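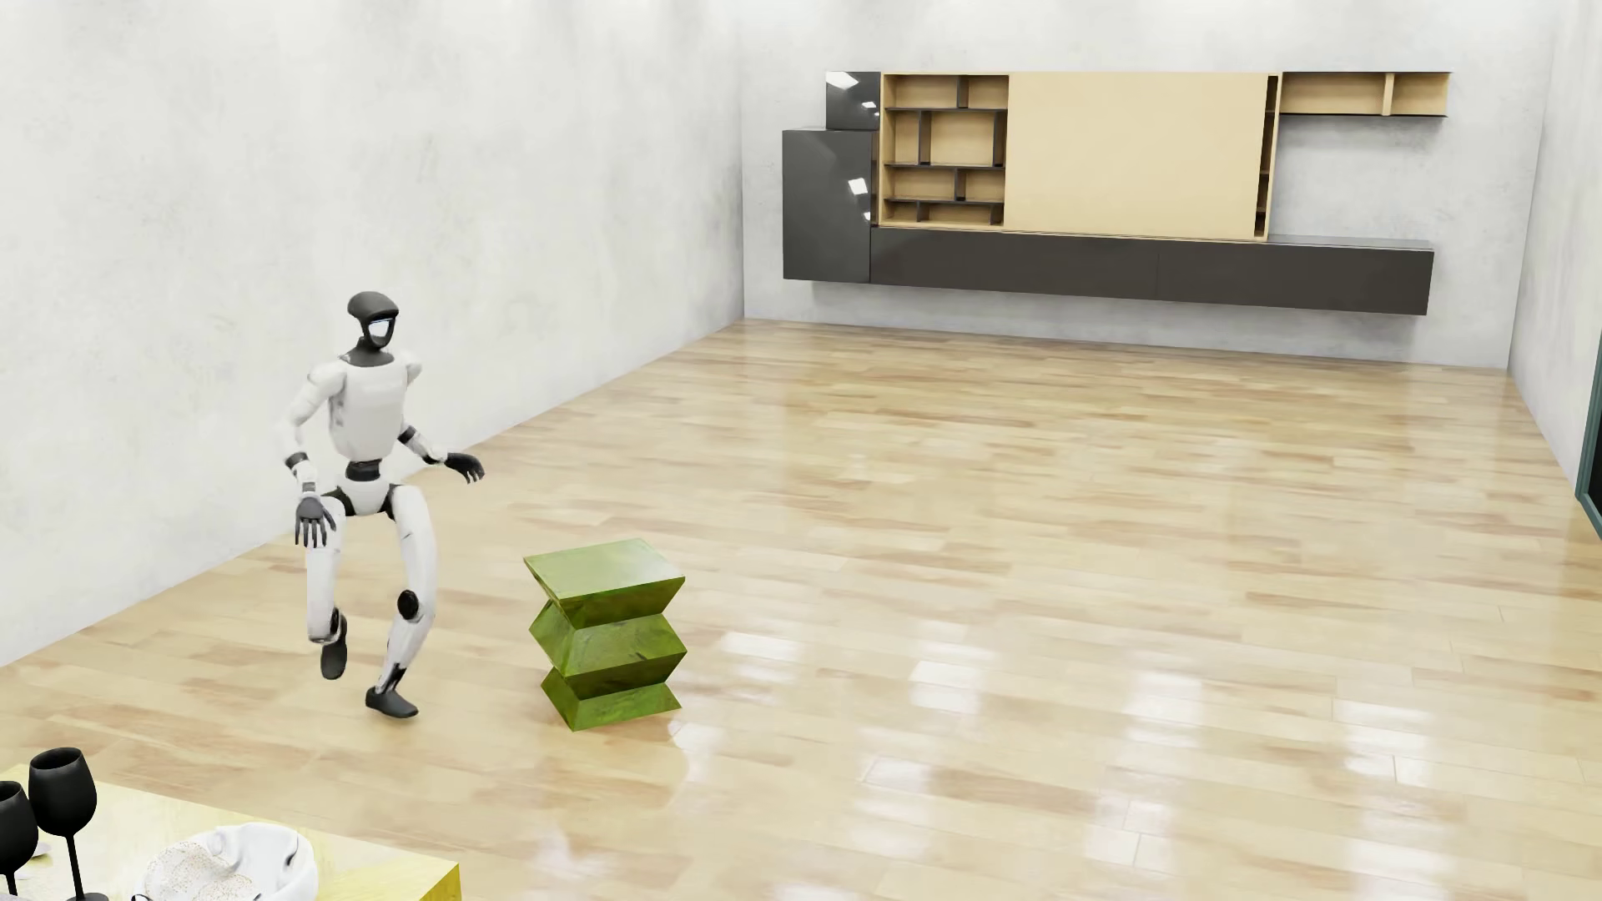 Humanoid robot balanced on one foot, computer rendering.

Call for participants: state legislative survey, second wave

The Moodley project on state legislatures seeks respondents for its second wave of interviews. The study measures how registered voters assign responsibility for budget outcomes when the two chambers are held by different parties. The first wave drew 2,656 completed questionnaires.

Eligibility: registered voters aged 19 or older who have lived at their current address through one full legislative session. Current legislative staff are excluded.

Participants complete one online questionnaire and one telephone interview in March. Responses are stored by case number — names are held separately and deleted after coding.

To enroll, write to Tirta Kwok, field coordinator, and quote study 211. Questions on sampling go to Ehsan Malik. Enrollment closes January 19, 2019.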